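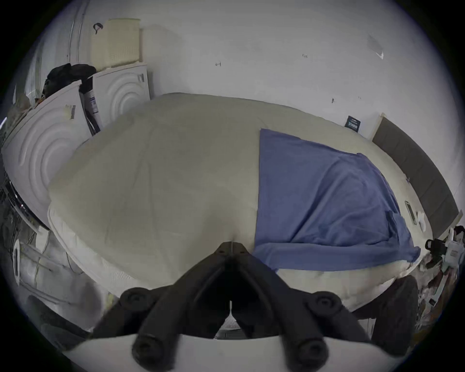
Carnet d'atelier, juin, reprise vers 8h30

Reprise du projet Pletia (poignée + boîtier de la lampe de lecture). Je note en vrac, remettre au propre plus tard si quelqu'un a le courage.

Où on en est : la maquette C est meilleure en main que la B, tout le monde d'accord là-dessus. La charnière reste le problème. Elle tient à 43 degrés et nulle part ailleurs, on dirait un cran alors qu'il n'y en a pas. J'ai démonté, remonté, même chose. Poncé la portée côté droit au 400, puis au 800. Mieux mais ça accroche encore au retour. Voir si c'est l'axe ou la bague. Je penche pour la bague, l'imprimante fait toujours ses trous un peu ovales dans ce sens-là.

À refaire : bague tournée, pas imprimée. Delrin s'il en reste dans le tiroir du bas. Sinon commander.

9h15. Il en reste. Un bout de barre, juste assez pour 2 bagues si je ne rate pas la première.

Raté la première. Alésage trop grand, serrage nul. Foret mal affûté, il faut VRAIMENT qu'on trie cette boîte. La seconde est bonne, glisse juste ce qu'il faut. Montée à la presse à main, sans colle pour l'instant.

Résultat : la tête tient partout entre vertical et presque 90. Au-delà elle descend doucement. Acceptable pour une maquette, pas pour le jury. Une rondelle ressort derrière ? À essayer cet après-midi. Attention à l'épaisseur, on a très peu de place avant de toucher le passage de câble.

Dossier concours

Relu le règlement du prix Halvorsen. Points à ne pas oublier :
- 6 visuels maximum, pas un de plus, le formulaire bloque
- texte de présentation limité à 2000 signes espaces comprises. Notre version actuelle déborde largement, à couper
- un seul prototype physique si on passe le premier tour, envoyé à nos frais
- catégorie à choisir dès le dépôt, pas de changement ensuite

Sur la catégorie : toujours pas tranché. « Objets du quotidien » c'est la plus chargée, on va se noyer dedans. « Soin et autonomie » colle mieux à l'histoire du projet (la poignée est partie de là, des gens qui ont du mal à pincer) mais il faudra montrer les essais, et nos essais sont minces. On a les notes de la première série, écrites à la main, et un tableau que je n'arrive plus à ouvrir sur ce poste. Retrouver la version sur le serveur. Dossier Pletia / essais / vieux, je crois.

Avis perso : aller en soin et autonomie. Le jury préfère un petit projet bien argumenté à la bonne place. L'an dernier on a mis le tabouret Arneo dans mobilier alors que tout son intérêt était dans la réparation, et le retour qu'on a reçu parlait uniquement de l'assise. On l'avait cherché.

Texte, ce qui saute en premier : le paragraphe sur « l'héritage des lampes d'établi ». Joli mais personne ne le lira et il prend un tiers de la place. Garder : le geste (une main, paume ouverte), le démontage sans outil, la pièce d'usure vendue à part. Dire clairement que l'abat-jour est remplacable. Ne pas écrire « intuitif ». Ne pas écrire « intemporel » non plus, j'en ai compté plusieurs dans le brouillon, c'est pénible.

Début possible :
« Une lampe de lecture qui se règle avec la paume. La tête suit la main et reste où on la laisse. »
Encore faut-il que ce soit vrai, donc charnière d'abord, texte après.

11h. Appel de l'atelier Hisgate pour le moulage du corps. Ils peuvent prendre la série d'essai mais pas avant la fin du mois, leur four est occupé. Ils demandent :
1. dépouille plus franche sur la face arrière, là on est à quasi rien
2. rayon intérieur plus grand au pied, sinon retassure garantie
3. décision sur le grain : fin ou moyen

Pour 1, ok, je modifie le fichier, ça ne change rien à l'œil. Pour 2, ça m'embête, le rayon fait un peu savonnette. Essayer de compenser en resserrant l'arête extérieure. Faire une section en carton avant de toucher au modèle, à l'écran on se trompe à chaque fois.
Pour 3, fin. Le moyen ramasse la crasse, on l'a vu sur Arneo, les échantillons de l'étagère sont gris alors qu'ils étaient crème.

Sections carton faites. Trois versions (actuel, rayon Hisgate, rayon Hisgate + arête serrée). La troisième passe très bien, on dirait même que le pied est plus mince. Je les laisse sur l'établi côté fenêtre, ne pas jeter svp. Mettre une croix au crayon sur celle que vous préférez, derrière, sans regarder les autres croix.

Couleurs

Nuancier étalé à midi, lumière du jour puis néon. Le vert sort du jeu, il vire marron sous le néon. Restent :
- gris chaud (celui d'avant, sans surprise)
- ocre pâle
- bleu sourd

L'ocre est le plus juste avec l'abat-jour en papier, mais les deux se confondent et on perd la lecture de la poignée. Le bleu sourd se détache mieux. Je ferais corps gris chaud + poignée bleue, et l'ocre en variante pour plus tard. Peindre deux poignées ce soir si la cabine est libre. Apprêt OBLIGATOIRE cette fois, la dernière a pelé dans le sac.

Contraste poignée/corps : point à mettre dans le dossier si on va en soin et autonomie. C'est un vrai argument, la première série d'essais le disait déjà, plusieurs personnes cherchaient la poignée au toucher sur la maquette monochrome. Remettre la main sur la phrase exacte dans les notes.

14h10. Rondelle ressort. Trouvé une ondulée de bonne taille dans le bocal des trucs orphelins. Montée derrière la bague.

Premier essai : trop dur, il faut les deux mains, tout le contraire de ce qu'on raconte. Desserré d'un demi tour. Mieux. Encore un quart. Là c'est bon, la tête suit la paume et ne redescend plus, même bras à l'horizontale. Laissé dix minutes avec la tête lestée, pas bougé au trait de crayon.

Par contre la vis se desserre toute seule à force d'aller-retours. Logique. Frein filet faible, ou écrou nylstop. L'écrou serait mieux pour le démontage mais il ne rentre pas dans le logement tel quel, il manque presque rien en profondeur. Creuser le logement => amincit la joue => à vérifier avec Hisgate avant. Pour la maquette jury : frein filet et on n'en parle plus.

NB : noter la position de la vis au feutre sur la joue AVANT démontage. Je l'ai oublié, j'ai dû tout retrouver au toucher.

Câble : il frotte maintenant contre la rondelle en fin de course. Gaine textile déjà un peu pelucheuse. Mis un bout de thermo en attendant. Il faut décaler le passage vers l'arrière, ce qui tombe bien puisque le fichier est ouvert pour la dépouille. Ne pas faire les deux modifs dans la même version, on s'y perd. v12 = dépouille + rayon, v13 = passage de cable.

15h40. v12 enregistrée. Épaisseurs vérifiées, rien sous le minimum demandé. Une arête bizarre est apparue à la jonction pied/corps, congé mal raccordé. Repris à la main, propre maintenant, mais surveiller si on change encore le rayon, ça va recasser au même endroit.

v13 commencée, pas finie. Le passage décalé tape dans la nervure du haut. Deux options : couper la nervure (et perdre en raideur à l'endroit où on appuie) ou contourner. Je préfère contourner, même si c'est moins joli dedans. On ne le verra qu'en démontant. Oui mais justement on vante le démontage... À discuter.

Visuels pour le dossier

Liste provisoire, dans l'ordre :
lampe seule, trois quarts
la main sur la poignée
éclaté
pièce d'usure à côté de sa place
variantes de couleur
lampe en usage, quelqu'un qui lit

Pour la dernière, je ne veux pas du rendu numérique, il fait catalogue. Prise de vue réelle, lumière de fin de journée, lampe allumée mais pas trop. Prévoir l'abat-jour neuf, l'actuel a une marque de pouce. Pour l'éclaté, garder le trait, pas de dégradés. Le jury les voit en petit sur un écran, tout ce qui est subtil disparait. Faire le test : réduire à la taille d'un timbre et voir si on comprend encore.

Pas de texte dans les visuels, c'est écrit dans le règlement et on s'était fait avoir avec Arneo à cause d'une légende oubliée dans un coin.

Emballage du proto

Si on passe, il faudra l'expédier. La caisse d'Arneo est trop grande, mais on peut recouper la mousse. Abat-jour démonté, à plat, entre deux cartons. Joindre une notice de montage d'une seule page, dessins uniquement, les jurés ne liront pas. Mettre une ampoule dans la caisse (et une de rechange). Adapter la prise si besoin, demander à l'organisation.

17h. Cabine libre. Deux poignées apprêtées, une couche fine, suspendues au fil. Grain un peu poussiéreux sur la gauche, à reprendre au 600 à l'eau demain matin avant la teinte. Ne pas toucher, ne pas ouvrir la porte pour voir.

Filtre de la cabine bien chargé. Le changer ou au moins le taper dehors.

Reste à faire, en gros :
- v13, contourner la nervure ou pas
- envoyer v12 à Hisgate avec la réponse sur le grain (fin)
- commander Delrin + rondelles ondulées, plusieurs raideurs
- texte : couper, faire relire par quelqu'un qui ne connait pas le projet
- retrouver le tableau des essais, et si introuvable refaire une petite série, même protocole, avec la charnière neuve cette fois
- trier les forets
- croix sur les sections carton !!

Une question pour tout le monde avant que je dépose : est-ce qu'on garde le nom Pletia ? À l'oral on me fait répéter à chaque fois. Je l'aime bien quand même. Écrire vos idées dans la marge ici, au crayon.

17h50, maquette C remontée, rangée dans l'armoire, étagère du milieu. Vis marquée au feutre. La tête tient toujours.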